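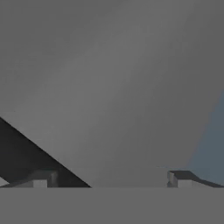
3rd February, sim bench

Spent most of today driving the arm by hand again, and my wrists know about it. Grethe wants 310 good demos of the Mallthorpe task before we train anything, and we had 300 at lunch, so I thought great, ten more and home early. Ha.

The trouble is the wrist view. When I teleoperate I've got the big overview window on the left screen and the wrist view on the right, and close in I end up steering by the wrist view alone. Go in too near and it's just grey. Grey wall, grey fingers, grey palm along the bottom, and no way to tell whether I've got a hand's width to spare or a hair. I opened and closed on nothing twice before I gave up and backed out. Both runs binned.

Sverre reckons the flat shading is half the problem (no texture on anything in this build, so nothing slides past as you move and your eye has nothing to hang on to). He's got a speckled material left over from the Björklund job and is going to drop it in tomorrow. I'm all for it! My only worry is that the first 300 demos were recorded without it, and I don't much fancy mixing the two lots. Need to ask Grethe whether we re-render the old ones from the saved joint angles. Should be possible, we did it for Budard, but it took all night and somebody had to babysit the queue. Me.

Other bits, before I forget:

Turned the hand controller gain down by a third. Much nicer near surfaces, a bit like wading through treacle on the long moves. Might put it on the foot pedal so I can swap between the two.

The Flomeck clutch button still sticks. If you let go and the arm keeps following you, press it again firmly and don't shout at it.

Demo 304 has a long pause in the middle where I answered the phone. Trim it or the policy will learn to answer the phone as well. Total was 3,874 steps before trimming, 2,332 after a rough cut at my end, but have a look yourselves, I may have cut too close to the approach.

Also tried Grethe's idea of stopping a little short, squaring up the gripper, and only then going in. Slower, but the four runs I did that way all felt calm and I kept every one. I'd like us all to do it like that from now on, otherwise we'll have three people's habits in one dataset.

Left at 304, so six to go. Controller is on charge, log folder is backed up, and the speckle file is wherever Sverre put it.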